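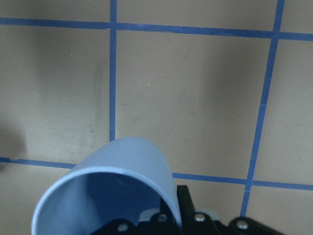 작업 노트, 11월
호밀 사워도우, 반죽 온도 건

아침에 문을 열고 들어오니 발효실 쪽에서 사과 껍질 같은 냄새가 나서 기분 좋게 시작했다. 지난번에는 같은 자리에서 식초 냄새가 코를 찔렀던 터라 솔직히 르방 통 뚜껑을 열기가 조금 무서웠는데, 열어 보니 가운데가 봉긋하고 가장자리에만 잔금이 가 있었다. 호밀 르방은 밀 르방처럼 두 배 세 배로 부풀어 주지를 않으니까 이 잔금을 보는 버릇을 들여야 한다. 위에 뿌려 둔 호밀가루가 마른 논바닥처럼 갈라지고 그 틈으로 속이 비치면 쓸 때가 된 것이다. 가운데가 꺼지기 시작했으면 이미 늦었고, 그럴 때는 아까워도 조금만 덜어서 다시 밥을 주는 편이 낫다.

오늘 반죽은 총량 3440그램, 그중 르방이 1352그램이다. 처음 보는 사람은 르방을 너무 많이 넣는 것 아니냐고 할 텐데 호밀 비율이 높은 빵은 이 정도가 마음이 편하다. 호밀은 전분을 분해하는 효소가 세서, 산이 충분히 받쳐 주지 않으면 오븐 안에서 속살이 죽처럼 주저앉는다. 지난번에 칼에 떡처럼 달라붙던 그 덩어리를 기억하시는 분들은 무슨 말인지 아실 것이다. 르방 수분율은 계속 100퍼센트로 간다. 80으로 낮춰 보자는 얘기도 있었지만, 한 번에 하나씩만 바꾸기로 했으니 이번에는 온도만 건드렸다.

가루는 Ravn 호밀 통밀가루, 새 포대를 뜯었다. 지난 포대보다 입자가 살짝 거칠고 손가락 사이에서 서걱거린다. 물을 먹는 속도도 달라서, 섞고 나서 바로는 질어 보이다가 십여 분 지나니 숟가락이 서 있을 만큼 되직해졌다. 성급하게 가루를 더 넣지 않은 나를 칭찬한다(예전 같으면 분명히 한 줌 더 넣었다!). 밀가루는 늘 쓰던 Arton 강력분. 소금은 르방을 물에 풀고 나서 넣었고, 캐러웨이는 반만 갈고 반은 통으로 두었다. 통으로 둔 쪽이 씹힐 때 향이 터지는 느낌이 좋아서 나는 이쪽이 취향인데, 이 사이에 낀다고 싫어하시는 분도 계시니 다음에 두 덩이로 나눠 봐도 되겠다.

반죽 온도는 26도에 맞췄다. 작업실이 쌀쌀해서 물을 꽤 따뜻하게 잡아야 했고, 볼도 미리 더운물로 헹궈 두었다. 찬 스테인리스가 온도를 얼마나 빼앗는지는 겨울마다 새로 배우는 것 같다. 믹서는 Collanon 저속으로만 돌렸다. 호밀은 오래 친다고 글루텐이 생기는 것도 아니니 가루가 안 보이고 전체가 고르게 젖으면 그만이다. 바닥에 마른 가루가 깔려 있는 경우가 있어서 중간에 한 번 세우고 주걱으로 훑어 올렸다.

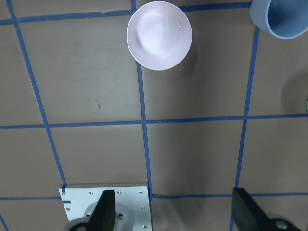 반죽이 26도보다 차갑게 나왔으면 물이라도 더 넣어야 하나?
물은 그대로 두고 발효 시간을 늘린다. 통을 따뜻한 쪽으로 옮기고, 시계보다는 윗면의 기포 구멍을 보고 판단한다.

이걸 적어 두는 까닭은 나부터가 자꾸 물에 손이 가기 때문이다. 차가운 반죽은 되직하게 느껴져서 물이 모자란 줄 착각하기 쉽다. 그런데 온도가 올라오면서 스르르 풀리고, 그때 가서 후회해 봐야 호밀 반죽에서 물을 도로 빼낼 방법은 없다.

Fitzgerald Pennington이 보내 준 메모를 점심 먹으면서 다시 읽었다. 이 양반은 성형할 때 덧가루를 일절 쓰지 말고 손에 물을 묻히라고 몇 번이나 강조해 놓았는데, 해 보니 정말 그렇다. 덧가루를 쓰면 겉은 깔끔해 보여도 굽고 나서 껍질 밑에 허연 가루 층이 남는다. 물 묻힌 손으로 둥글리고 틀에 넣은 다음, 젖은 스크레이퍼로 윗면을 밀어서 가운데를 살짝 높게 다듬었다. 시멘트 바르는 기분이라 은근히 재미있다. 메모 뒷장에는 틀을 버터로 칠하라고 되어 있는데 우리는 기름을 얇게 바르고 호밀가루를 털었다. 이 차이는 일단 무시해도 될 것 같다.

틀에 넣고 나서가 제일 어렵다. 윗면에 바늘구멍 같은 것이 듬성듬성 나타나기 시작하면 오븐을 켜야 하고, 구멍이 여기저기 이어지면 늦은 것이다. 오늘은 오후 두 시 반쯤부터 오븐 앞을 서성거렸다. 첫 구멍을 보고 나서 전화를 받느라 잠깐 자리를 비웠더니 왼쪽 틀이 그새 꽤 진행되어 있었다. 오른쪽 틀은 딱 좋을 때 들어갔으니, 뜻하지 않게 비교할 거리가 생긴 셈 치자.

Zorwood 오븐은 여전히 안쪽이 세다. 처음에는 뜨겁게 시작해서 껍질을 잡고, 그다음 온도를 내려 오래 말리듯이 굽는다. 중간에 틀 앞뒤를 돌려 주는 것을 이번에는 잊지 않았다. 스팀은 처음에만 주고 문을 살짝 열어 뺐다. 꺼냈을 때 왼쪽 것은 윗면이 평평하고 가운데가 아주 조금 꺼졌고, 오른쪽 것은 완만하게 둥글다. 색은 둘 다 좋다. 짙은 갈색에 모서리만 초콜릿색으로 올라왔다. 바닥을 두드리면 통통 소리가 나지만 호밀에서 그 소리를 얼마나 믿어야 하는지는 아직도 모르겠다. 다음부터는 탐침 온도계를 꽂고 숫자를 같이 적어 두자.

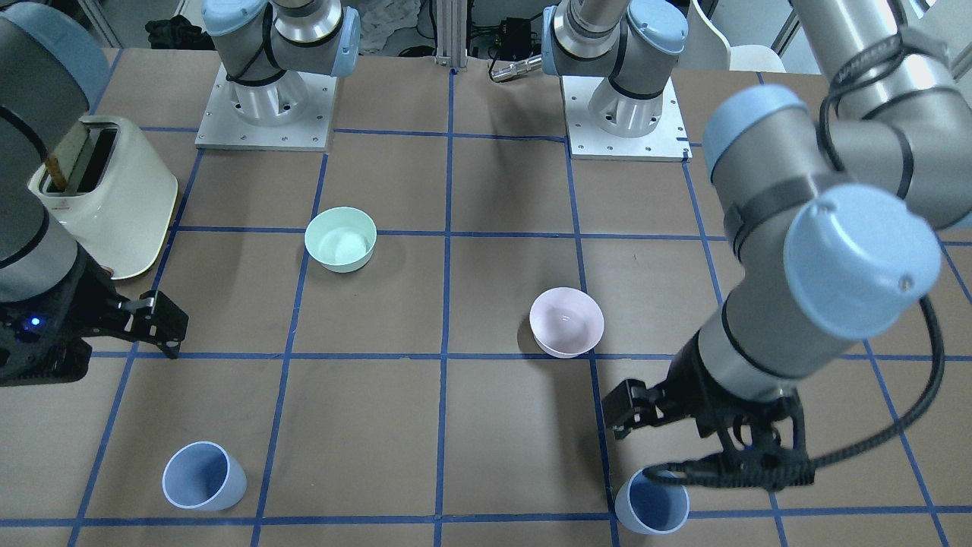
민트색 볼, 연분홍 볼, 하늘색 컵 둘. 왼쪽은 크림색 토스터.

빵은 천으로 싸서 선반 위 칸에 올려 두었다. 제발 오늘 자르지 마시길. 호밀빵은 속의 물기가 자리를 잡는 데 하루는 걸리고, 따뜻할 때 자르면 잘 구운 빵도 덜 익은 것처럼 보여서 괜히 레시피만 의심하게 된다. 저도 참고 있습니다. 내일 오전에 오시는 분이 먼저 오른쪽 것부터 얇게 썰어서 단면을 보시고, 껍질 바로 밑에 빽빽한 띠가 있는지, 칼날에 얼마나 묻어나는지를 이 밑에 이어서 적어 주시면 좋겠다. 맛은 그냥 먹어 보고, 또 바싹 구워서 버터를 발라서도 먹어 보고 따로 적자. 신맛은 구우면 한결 둥글어져서 두 가지를 섞어 적으면 나중에 헷갈린다.

남은 일 몇 가지. 르방은 조금 남겨서 새 가루로 밥을 주고 냉장고 둘째 칸에 넣었다. 뚜껑은 꼭 닫지 말고 얹어만 둘 것. 캐러웨이가 거의 떨어졌으니 주문할 때 같이 넣어야 하고, 큰 스크레이퍼 날 한쪽이 휘어서 틀 모서리가 잘 안 긁힌다. 호밀 반죽 묻은 도구는 마르기 전에 찬물에 담가 주세요. 더운물에 담그면 풀처럼 엉겨서 수세미를 하나 버리게 된다.

다음번에는 온도와 르방 양은 이대로 두고 호밀을 하룻밤 불려서 넣어 볼까 한다. 새 포대가 거친 편이라 차이가 꽤 날 것 같은데, 불린 물까지 전체 물에 넣어 계산하는 것을 잊지 말 것.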